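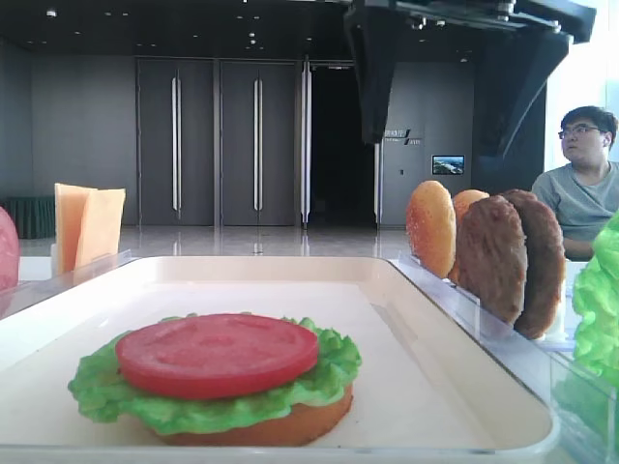 Toy burger with bun, lettuce and tomato so far. The top bun is in the holder on the right.

Toy Library Assistant, part time
Dendisura Toy Library, Clusum branch

We are looking for an assistant to work at our Clusum branch from November. The branch lends toys, puzzles and games to 234 member families.

Hours are 9 a week, split over two afternoons. There is some extra work in the school breaks, paid at the same rate.

What you will do:
Check toys in and out at the desk
Clean returned toys and look for damage
Call families about overdue loans
Help parents choose something that suits their child's age
Set up the play table before opening and clear it at closing 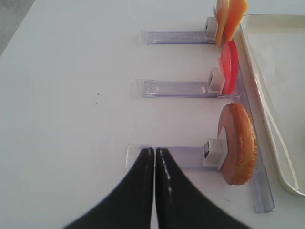 Much of the job is sorting. Nearly 200 of our sets have small parts, and every set has to be complete before it goes back on the shelf. Play food takes the longest, as the pieces are flat and get mixed up between sets. Clear plastic holders like these keep the slices standing up, so a missing one is easier to spot. You will also update the parts list when something can't be replaced.

You should be patient with children and comfortable using a basic computer system. Experience in a library or child care is useful but not required — we will train you. You will need to lift boxes and pass a background check, which we pay for.

To apply, send a one-page letter and the names of two references to the Dendisura office on Mulunum Street, or drop them off at the branch desk before 5 p.m. Please say which afternoons you can work.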